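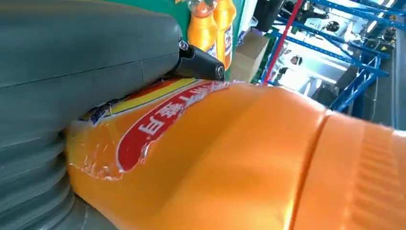
4. Trying the soft fingers on bottles

Home > Guides > Grippers > Soft fingers > Next

Right, you've got the fingers bolted on and the wrist camera is giving you a picture, so now for the fun bit! I do this test with big orange plastic bottles, as they're glossy and a bit of a swine to hold, and I've run it on both the Kuton fingers and the older Bakalis pair.

4.1 Open the Foko controller page and set the grip force to 600. (The scale goes up to 3,000. Please don't start there. Leif did, and we were mopping for ages.)

4.2 Bring the arm in slowly until the padded part of the finger lies along the side of the bottle. The ribbed folds lower down are meant to give a little, so don't panic if they squash up.

4.3 Close the gripper and look at the label through the wrist camera. A few creases where the finger touches are fine. I see those nearly every time, and shiny labels are the worst for it.

Note: if the label slides as well as creasing, go up in small steps. I ended up at 1,006 with the Kuton fingers and 1,514 with the Bakalis ones, which are stiffer and, to my mind, fussier.

4.4 Lift by a hand's width and wait. Tilt the wrist one way, then the other, and keep an eye on the edge of the label against the finger.

4.5 Put the bottle down again before you open up.

Caution: keep your own fingers away from the black hinge at the top of each gripper finger while it's closing. It pinches!

4.6 Write down the force you settled on and the finger set you used. Siiri keeps our sheet at Plustcombe, and she'll want both before you move on to section 5.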